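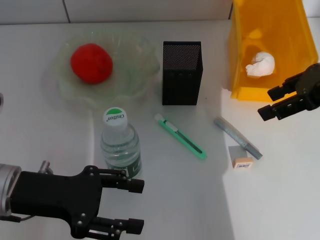
Marla Quist
Household Columnist, The Ristcombe Letter

The good dish and where it lives

Every household I have ever eaten in owns a dish that is too nice to use and too big to put away. Ours lives on top of the refrigerator, where it holds the takeout menus, a dead flashlight and the warranty for a toaster we no longer have. It came to us as a wedding present. We were told it was for fruit. We have bought fruit many times over the years and it has never once gone in there.

I started thinking about this dish again when the spring swap notice went up at the Bradent Street hall. The rules haven't changed: bring what you don't want, take what you do, and anything left at closing goes to the thrift store in Oltommont whether the thrift store likes it or not. Last April I went along with 4 boxes and came home with 2, and I reported this to my family as a triumph. It was pointed out to me that one of the boxes I came home with was heavier than anything I had taken.

Serving dishes are the currency of the swap. There are always more of them than people, and they go round and round. I have seen a turkey platter with a chip at six o'clock turn up year after year under different ownership. I took it home myself once. It spent a winter leaning behind the microwave, fell over whenever the door was opened, and went back in the spring with my best wishes. I like to think it gets out more than I do.

The trouble is that a serving dish promises you a life. You look at a wide glass bowl with a ruffled edge and you see yourself carrying it out to a long table under a tree, full of peaches, while people in linen move their elbows. You do not see yourself washing it. It won't fit in the dishwasher. It won't fit in the sink, either, so you do it in halves, like a car. Then you try to dry it, and you learn that every ruffle holds a teaspoon of water and gives it up only after the thing is back on the shelf above your head.

Shape matters more than people admit. Round bowls stack. Square ones stack if they are related to each other. A dish with a wavy rim will stack with nothing on this earth, including a second dish exactly like it if you have turned it an inch to the left. My sister-in-law has a pair, and they haven't been fully separated since they went into the cupboard. She brings them out together at Thanksgiving and calls it a double bowl.

For anyone planning to be sensible this year, I have some advice, most of which I ignore.

Put the dish on the table and leave it there for a week. If it fills up with keys and mail, you own a key bowl, and you may as well stop feeling bad about the peaches. If it fills up with dog toys, tennis balls and one glove, you own one of those. If it stays empty and everyone eats around it, pack it for the swap. I ran this test with the wedding dish and it collected a tape measure, three batteries of unknown health and my husband's reading glasses, which had been missing long enough to be replaced. It went back up on the refrigerator with honors.

Do not ask the person who gave it to you. They don't remember. If they do remember, you have just told them it was on top of the refrigerator.

Do not look it up online to see what it is worth. You will find one just like yours listed for 100 dollars and you will feel rich until you notice it has been listed for a very long time. There is a second one listed for less, and a third where the seller will throw in the cake stand.

Wash it before you bring it. I know. But the tables at the hall get the afternoon sun, and there is no harsher light in Ristcombe for a thing that has spent its life near a stove. Last year I set down what I believed was a clear glass plate and a woman beside me asked if it came in any other shade of brown.

Wrap it in something you also want to get rid of. Old towels are ideal. Newspaper leaves ink on everything, and bubble wrap gets stolen off the item before the item does.

There will be a shelf again for the boxes of odds and ends, the lids without pots and the pots without lids. These are kept at opposite ends of the room by long tradition, and I've given up asking about it. Last year a couple did reunite a casserole with a lid that fit, and the whole room looked up at the sound it made. They left both. They had only wanted to see.

I should say that my record on restraint is poor. I own 17 trivets. I don't know how this happened. I have one stove and it has four burners, and on our most ambitious night of the year two of them were in use. When I open the trivet drawer I have to press down with the flat of one hand and pull with the other, and something in the back – a cork one, I believe, shaped like a fish – goes over the edge into the cupboard below, where it joins the earlier fish.

So I'll be there with my boxes, and the trivets will be in one of them, minus a few I have grown attached to in the course of writing this. The wedding dish is staying home. I took it down this morning to dust it and found the instructions for our old answering machine, which explain a blinking light I wondered about for years.

The Bradent Street swap takes drop-offs at the side door on Radu Lane until 31st March. No mattresses, no paint, no encyclopedias. Please carry breakables in by hand and do not leave them on the step, as the step is also where people stand. Coffee is free but bring a mug, and if you would rather not take the mug home again, the mug table is just inside on the left, and it is already full.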